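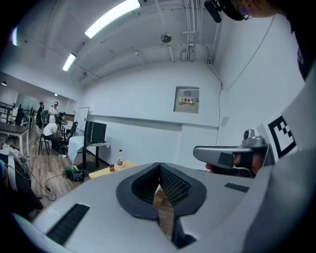 Ceiling lights and the panel box on the back wall

Ticket 1407: Lights on the wall side drop out, long fixture buzzes
Category: Building / Electrical
Status: Open, waiting on tenant
Opened by: Houshang Fallahi, Fuleo

Hello again, and thank you for being so quick with the door closer last month, it shuts beautifully now. I'm afraid I have something a little more annoying this time. The long fluorescent fixture on our ceiling has started to buzz, and every so often it goes dark for a second or two and then comes back as if nothing had happened. The smaller fixture farther to the left does it too, but less often, and I never hear any noise from that one. It began in February, first only in the mornings, and now it can happen at any hour. The two small ceiling lights over the longer part of the room have behaved perfectly the whole time, bless them.

I haven't opened the beige panel box. It has the red-and-yellow warning label on it, in Chinese, and I thought I'd leave that to people who know what they're doing. The white conduit pipes run down the upper wall toward the corner, in case it helps whoever comes to trace the wiring.

Reply from Rimero Building Desk, 9:40 am
Hi Houshang, thanks for writing it all out. Could you swap the tube in the long fixture, if you have a spare and a steady ladder, and tell us if the buzz changes? Please switch off at the wall first. Also, is anything heavy plugged in on that side when the lights drop?

Houshang Fallahi, 11:15 am
Done! We had a spare tube in the supply closet (I was rather proud of finding it). The buzz is softer but still there, and the light dropped out again 12 minutes after I came down the ladder. As for heavy things, we have a 1000 watt kettle and a 600 watt heater, and they share the outlet strip near the wooden desk with the white legs. I unplugged both and the long fixture still blinked twice before lunch, so I don't think it's my tea.

Reply from Rimero Building Desk, 2:05 pm
That helps a lot. With a new tube in and the kettle off, we'd look at the ballast first, then at a loose connection upstream, as two fixtures are affected. We've passed this to Hassanpour, who did the wiring at Ustham. Please keep the floor under the long fixture clear for a ladder, and send us a morning that suits you.

Houshang Fallahi, 2:30 pm
Any morning is fine, after nine if possible. I'll move the heater to the other end of the room and keep a little list of the times it blinks.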